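# Vendor Selection and Booth Layout for a Regional Craft Market

**Final project report, Small Event Management**
Submitted by Killian Joly, 3/6/24

## 1. Purpose of the project

The purpose of this project was to prepare a vendor selection process and a floor plan for a one-day craft market to be held in June. The market is planned by Bikum, a cooperative of potters, weavers and soap makers that has previously sold only through its own shop. The cooperative asked for a written procedure that could be used again in later years without outside help.

The report covers the application form, the scoring of applications, the booth fee and the layout of the hall. Advertising and food service were excluded at the request of the cooperative and are being handled separately.

## 2. Method

An application form was prepared in Undo, a form-building program available to students through the department. Applicants were asked for a short statement on how their goods are made, a price list, and their needs for power and table space. The form was open for 5 weeks. A total of 92 applications were received.

Each application was read twice by the author, with an interval between readings, and given a score on originality, quality of work and fit with the other goods on offer. Where the two scores differed by more than one point, the application was read a third time and the middle score was used. Resellers of factory-made goods were removed before scoring, in line with the rules of the cooperative.

The layout was drawn at scale on paper and then entered in Dilent, a floor planning tool. Aisle widths were taken from the rental agreement for the hall.

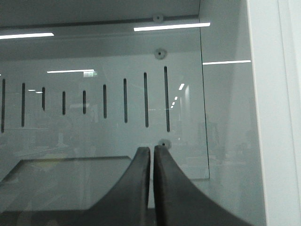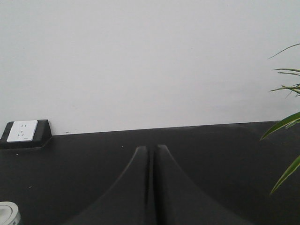

*Figures 1 and 2. Slotted translucent panel; dark tabletop against a white wall.*

## 3. Results

The scoring produced a clear upper group, mainly in ceramics and textiles. Jewelry was the most crowded category, and several strong applicants had to be placed on a waiting list so that the market would not be dominated by one kind of product. Woodwork was the weakest category in number, although the quality of the work submitted was high.

The hall provides 900 square feet of usable floor. Of this, about 700 square feet can be assigned to booths once the entrance and the fire exit are kept clear. The first layout placed all booths along the walls. It was rejected after a walk through the hall with the building manager, who pointed out that the storage doors must remain open during events. The second layout uses a center island with booths placed back to back, and it was accepted.

A flat booth fee was recommended. A fee based on sales was considered, but it would require vendors to report their earnings, and the cooperative did not wish to collect that information.

## 4. Limitations

All scoring was done by one person. Chin, the second craft group invited to take part in the review, withdrew before the form closed, and no replacement reader was found in the time available. Scores should therefore be treated as a first ranking, subject to approval by the cooperative.

The form also did not ask whether applicants could share a booth. Several wrote to ask about this after applying, and their questions were passed on to the cooperative.

## 5. Recommendations

- Use at least two readers for every application.
- Add a question on booth sharing to the form.
- Send the layout to accepted vendors together with the acceptance letter.
- Keep the waiting list active until the booth fees have been paid.

The application form, scoring sheet and accepted floor plan have been delivered to the cooperative in editable form.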